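How to Get Wax Off a Cotton Tablecloth

Let the wax harden first. An ice pack for 8 minutes is enough for most spills. Lift off what you can with a dull knife - don't scrape hard or you will pull threads.

Lay the cloth between 2 paper towels and press with a warm iron, no steam. Change the towels as they soak up wax.
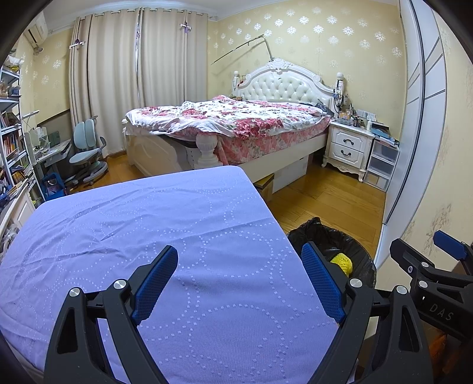
Dab any color left behind with rubbing alcohol, then wash as usual. Air dry and check again before ironing.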